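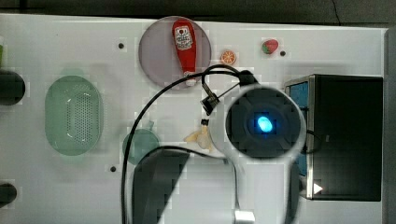
What we've got left to spend (and what I want to spend it on)

Wednesday, July 25, 2018

So the kitchen-table task is running, the arm has a name (Custard, blame Wiebke) and I've been told I can put in one more equipment request before the summer shuts everything down. One! I've had a spreadsheet open since breakfast and I keep moving the same line up and down it.

The pot is 1000 euros. That sounds like plenty until you start looking at anything with a flange on it. Wiebke Thiele wants a second wrist camera, and I can see why, but the bracket she likes comes from Lekero and the delivery is 21 days, so it wouldn't get here until the middle of August. I'd sooner sort the cable out first. At the moment it loops up off the mount and hangs in a big lazy curve over the crockery, and every time I plan a reach across the plate I'm thinking about the cable as much as the ketchup bottle. A proper set of clips and a sleeve from Voß is 13 euros a pack. We'd need 2 packs. I nearly cried with joy at a number that small.
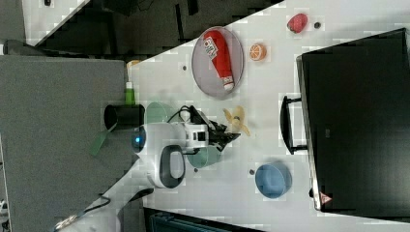
Prallinano Robotics Club

Then there's the gripper. The black angular fingers do fine on the bottle, and I was all set to leave them alone, but the toy banana is a pain (its peel sticks out all over the place and you never quite know which bit you're going to close on). Softer fingertips would help, I think. I've asked for a price and heard nothing back, so for now that row just says "???" in yellow.

What I'm NOT buying is more toy food. I know, I know, it's cheap and it's fun to choose. We've got a strawberry, we've got an orange slice, and we've got enough green dishes to be going on with. If anybody wants to bring something in from home, lovely, but it's not coming out of the pot. Same goes for plates. The plate we've got is big enough for the bottle to lie across, and that's all I ask of a plate.

The thing I keep going back and forth on is a second tabletop. The white one is nice to work on and it's already got holes in it, which I'd love to use for fixing things down properly, only I haven't measured them yet. If they fit a normal bolt then a few cheap clamps would do and I can forget the whole tabletop idea. If they don't, well, that's most of the money gone in one go and Wiebke can wave goodbye to her camera until next year.

So the list as it stands is cable clips first, fingertips if the price ever turns up, then camera or tabletop depending on what my ruler says tomorrow. Shout in the comments if you've bought from Lekero before, I'd love to know whether their brackets hold still once they're on!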